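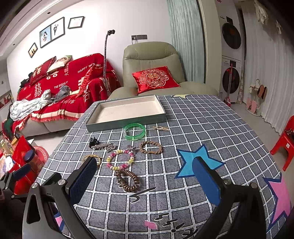

Schmuck aussortieren, sagte ich mir. Eine halbe Stunde, sagte ich mir. Es ist jetzt kurz nach vier und ich habe eine Meinung zu Haargummis.

Vorgeschichte: Im September habe ich bei Oris ein Tablett mit Filzeinlage gekauft, graugrüner Rand, innen cremefarben. Sehr erwachsen. Seitdem lag es im Schrank und der Schmuck lag in einer Brotdose.

Heute also die Brotdose auf den Esstisch gekippt. Auf die Tischdecke mit den Sternen, die eigentlich nur übergangsweise da liegt. Seit zwei Wintern.

Erste Erkenntnis: Auf einer Decke mit Gittermuster, Sternen, Herzchen und Zahlen findet man keinen Schmuck. Man findet Muster. Ich wollte eben ein rosa Herz aufheben. Es ist aufgedruckt.

Zweite Erkenntnis: Silberketten vermehren sich nicht, sie verschmelzen. Ich hatte mal mehrere. Jetzt habe ich einen Klumpen.

Im Netz steht, man soll Babypuder nehmen und zwei Nadeln. Habe ich versucht, 30 Minuten lang. Der Klumpen duftet jetzt angenehm.

Zum goldenen Armreif: der einzige Gegenstand in der ganzen Sammlung, der sich benimmt. Ist rund, verheddert sich nicht, will nichts von mir. Kommt als Erster ins Tablett, sobald ich so weit bin.

Der grüne, durchscheinende kommt daneben. Den trage ich nie, weil ich ihn nur mit Spülmittel über die Hand kriege. Runter auch. Weggeben kommt trotzdem nicht infrage, fragt nicht.

Das Perlenarmband in Rosa, Gelb und Weiß habe ich auf dem Plemia-Markt gekauft, in einer Phase, in der ich dachte, ich sei jemand, der Perlenarmbänder trägt. Die Phase dauerte bis zum Parkplatz.

Geflochtenes braunes Armband: Urlaub. Welcher, weiß es selbst nicht mehr.

Jetzt die Streitfrage. Spiralhaargummi, bronzefarben. Ist das Schmuck? Argument dafür: Ich trage es öfter am Handgelenk als alle Armbänder zusammen. Argument dagegen: Es ist ein Haargummi.

Der Schlüsselanhänger mit dem Knoten, gold und weiß, hatte noch nie einen Schlüssel. Er wartet auf den richtigen. Ich habe Respekt davor.

Kurz aufs Sofa gesetzt, auf die rote Hochzeitsdecke. Ja, die liegt noch da. Die Kissen auch. Wir räumen das weg, wenn wir fertig verheiratet sind.

Habe dabei gesehen, dass bei Kohlhase ein Schmuckschrank mit Spiegel 135 Euro kostet. Für den Inhalt einer Brotdose. Habe ihn nur in den Warenkorb gelegt.

Bei Cekia gäbe es ihn für 80, dafür ohne Spiegel. Dann sähe ich mich beim Entwirren wenigstens nicht.

Zwischenstand: Tablett leer, Tisch voll, Kaffee kalt. Ich habe fast 70 Nachrichten zum Thema Babypuder gelesen und keine hat geholfen.

Neuer Plan: Der Kettenklumpen kommt als Ganzes ins Tablett und gilt ab heute als Statement-Stück.

Das Haargummi ist übrigens aus der Wertung. Ich brauche es jetzt, die Haare hängen mir in den Babypuder.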